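Bottles, again

December
by Rafia Virk

Teleop all afternoon with Vy Lại on the leader arms. Task: bottles, table to fridge. Green cap stays on the table for now, yellow cap goes first.
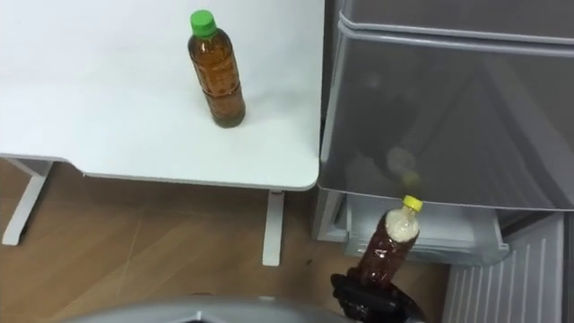
What went wrong

Grip too high = bottle swings. Go low, around the bottom part. Vy kept rushing teh door side so I made her slow down, two resets per try max.

We want 200 demos before Jarnwood sees anything. Not close. My wrists hurt. More tommorow, with the other gripper pads if Skyrme ships them.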